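Caring for Terrazzo and Stone-Look Surfaces

Most trouble with speckled surfaces starts with the wrong cleaner. Vinegar and lemon juice etch real terrazzo made with marble chips, and the dull spots don't wash out. Use a pH-neutral soap in warm water, wring the mop well and change the water when it turns gray.

Printed panels and vinyl with a terrazzo pattern are easier to live with. Acid won't etch them the way it does marble, but scouring powder will scratch the top layer. A soft cloth and dish soap will do.

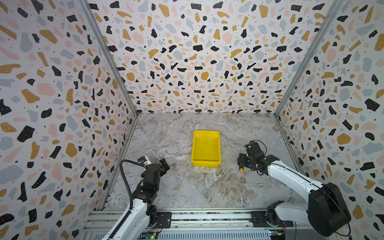

Grease near a stove needs a second pass. Lay a warm, soapy cloth over the spot for 4 minutes, then wipe from the outside in. Dry the seams afterward – water that sits in a joint will lift the edge of a panel over time.

For scuffs from shoes or chair legs, try a clean white eraser before anything stronger. Felt pads under the chairs help, though they pick up grit and should be changed every July or so.

Real terrazzo also needs a sealer. Put on 2 thin coats and let the first dry fully. Test a corner first.

Filed under: Floors and Walls
Posted by Rocío Palacios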